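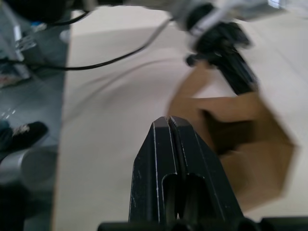
What should you store things in when you clear out a closet, cardboard or plastic?
Plastic for anything that lives on a floor, in a basement or in a garage, and cardboard for anything going somewhere else within the season.

I know that sounds too short for a subject that fills whole shelves of magazines. But most storage advice is written by people who would like you to buy bins, and once you take the shopping out of it there isn't a lot left. What follows is what I have kept after years of reading tips, trying them, and throwing most of them away. Some of it will annoy people who own a label maker.

Measure the shelf, then think about the bin

Every guide tells you to sort first. Fine, sort. Then they send you to the store, and you come home with six handsome containers that are 2 inches too deep for the closet. The door won't close and the containers go to the garage, where they hold other containers.

Take a tape measure to the shelf. Write down the depth, the height to the next shelf, and the width of the door opening, which is often narrower than the shelf behind it. Measure at the back as well as the front if the house is old. The size printed on a bin is usually taken at the rim with the lid off, and the lid adds to it on every side.

Used boxes are fine, with a sniff test

Moving companies will sell you new boxes. A liquor store will give you better ones for nothing, small and stiff, because they were made to hold glass. I have no quarrel with used cardboard as long as you look it over. Press the bottom corners with your thumb. If they give, the box is finished, whatever the sides look like. Smell the inside. A box that smells like a cellar will make your sweaters smell like a cellar. Skip anything that held produce, since fruit boxes get damp and bugs know it.

Do not fold the four flaps over and under each other in that pinwheel everybody's father did. It holds a lampshade. It doesn't hold books, and when it goes, it goes on the stairs. Tape the bottom with one strip along the seam and two across it. On the top, one strip will do.

About tape: the cheap clear kind that splits lengthwise every time you lose the end is not cheap. I have wasted whole evenings on it with a fingernail. Buy one decent roll and fold the end under when you put it down.

Books, again

You have been told to use small boxes for books. You will use a big one anyway, and then you'll find out. If a big box is all you have, put books in the bottom third and fill the rest with pillows or coats. Spines against the side, or flat. Never open edge down, or the pages pull away from the binding.

The vacuum bag question

Vacuum bags do shrink a comforter. What the packaging shows less of is the comforter six months later, when the bag has let air back in and swelled up to wedge itself under the bed. I have tried several kinds, including a set from Harkero that cost more than the blanket I put in it. They leaked more slowly. They leaked.

For synthetic bedding, for a short stretch, use them if you're tight on space. For down or wool I wouldn't. Down that has been crushed all summer comes out flat and takes days to recover, if it does. An old cotton pillowcase, tied at the top, has kept my wool blankets in good order for years and takes up the same corner of the shelf.

Cedar, lavender, dryer sheets

Cedar blocks smell nice. Whether a couple of blocks in an ordinary closet keep moths out is another matter, and I don't believe they do. Moths lay eggs in dirty wool: sweat, skin, a spot of gravy you didn't notice. Wash it or have it cleaned, dry it all the way, and put it in something that closes tight. If you suspect you already have moths, a sealed bag in a cold freezer for a week or two will do more than a drawer full of sachets. Get the air out of the bag before it goes in, and let it come back to room temperature before you open it.

Dryer sheets in a storage box make things smell of dryer sheets. I can't find any other effect.

Labels

Write on the side, never on the top. Boxes get stacked, and the top is the one part you can't read. A fat black marker on masking tape is enough, and you can peel it off next year. Put two words on it, no more. "Winter boots" is a label. "Misc." is a confession that you didn't want to decide, and that box will not be opened until you move.

The apps where you photograph the contents and stick a code on the lid are a hobby. If you enjoy that sort of thing, go ahead. I used one called Skistbridge for most of a winter. It was well made and I had no complaints about how it worked. By July I was opening boxes to see what was in them, same as before, because I had moved things around and not told the phone.

Concrete floors

A cardboard box on a concrete floor will draw damp from underneath even in a basement that seems bone dry. The first you'll know of it is a soft bottom. Put down a pallet, or a few lengths of scrap 2 by 4, and leave a hand's width between the boxes and the wall. Plastic bins do better, but they trap whatever moisture went in with the contents, so pack on a dry day. Those little packets that come with new shoes are worth saving for this, though don't expect much from one packet in a big bin. Keep them away from pets and small children.

Things I would not put in a basement or attic at all: photographs, candles, anything with batteries in it, vinyl records, musical instruments, paint you hope to use again.

The one-year rule

You've heard it. If you haven't used it in a year, get rid of it. I think this is bad advice given in a confident voice. I don't use the fire extinguisher every year either. The canning kettle sat through two poor tomato summers and then paid for its shelf space in one weekend.

A better question is what it would cost to replace, in money and bother. A spare phone charger can go. The odd bracket that fits your particular blinds stays, in an envelope, with the word "blinds" on it.

Shelving that claims too much

Wire shelving racks are sold by how much weight they hold. One Ahonen unit I looked at promised 2,000 pounds on the tag, and in smaller print that was for the whole unit, spread evenly, standing on leveling feet. Add the casters and the figure dropped to a fraction of that. Read the small print on any of them. Put the heavy bins low, and fasten the rack to a stud if there are kids or cats in the house. The Jorkholm racks come with a wall strap in the bag of screws, and I would bet most of those straps are still in the bag.

Flattened boxes

Keep a few. Keep them behind a door, tied with string, and when the bundle gets thicker than your hand is wide, take the rest to recycling. Slit the tape with a dull table knife before you flatten them — a sharp one goes straight through into whatever is behind it, and I have a scar on a pine table to show for that.

The carton the TV came in can go once the return window has closed. I kept one for 4 years through two apartments, and when the set finally did have to travel, I wrapped it in a quilt and carried it out to the car.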